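Visite chez Mornetik, Holelcombe

Nous étions 14 visiteurs, reçus par Skye Lindsay, responsable de l'atelier. Elle nous a conduits tout de suite aux postes à deux bras, installés entre des toiles noires.

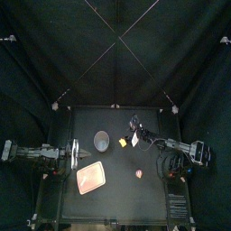
Avant, Fasil Sisay faisait le rangement des pièces à la main, debout, toute la journée. Maintenant il prépare les essais et il note les erreurs -- un travail plus calme, dit-il, mais il parle moins avec ses collègues. Son salaire n'a pas changé. J'ai trouvé cela un peu dommage, car on lui demande plus de connaissances.

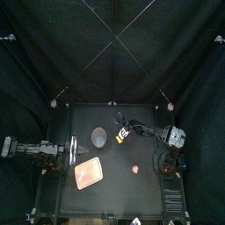 La formation a duré deux semaines, et Lewis Yule la juge trop courte. Il a dû apprendre seul beaucoup de choses, par exemple comment placer un bol clair et un petit objet rose sur la table noire, entre les deux bras. Pour les nouveaux, il écrit un guide, que j'ai demandé à recevoir.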